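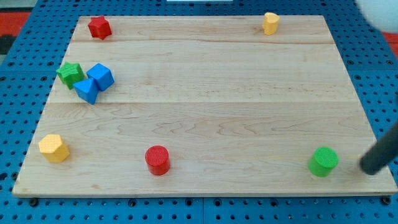
Notes for the Eltberg talk, 7 August 2019
Slot is 17 minutes. Do not start with the company history.

Slide 1. Say hello, say the title: "How we lost an argument with a toy block". Wait for the laugh. If no laugh, carry on.

Slide 2. The job. Arm picks up a shaped block from a wooden board, puts it in the right tray. Stars, hearts, cylinders, cubes. Children manage this before they can tie their shoes. We had a grant.

Slide 3. The fault. Run 44 of 100. The arm came down for a cylinder, went 7 mm too low and kept pushing. The board bowed, the block shot out sideways and hit the Valetti screen at chest height. The screen did its job. I was standing behind it with a cup of tea, so I have views on screens.

Pause here. People usually ask if I was hurt. The tea was.

Slide 4. What we blamed, in order: the camera, the lighting, the block, Figueroa (the site, they ship us the boards), the camera again.

Slide 5. What it was. Someone had swapped the fingertip for a longer one and the old length was still in the settings file. That someone was me. Say this quickly but clearly. Leave the file up long enough for the back row to read the date.

Slide 6. The part that matters. The force limit should have stopped the arm anyway. It had been switched off during set-up because it kept tripping, and stayed off for weeks. Every log line said "limit: none" and we scrolled past all of them.

Slide 7. What we changed. Tool length is now measured at start-up by touching a fixed pin. The force limit can't be turned off without a key, and the key lives in the Tedine office, two floors up. Laziness has done more for safety here than any poster.

If short of time, drop slide 4. Never drop 6.

Likely question: did you finish the 100 runs? Answer: we're starting again from one in September.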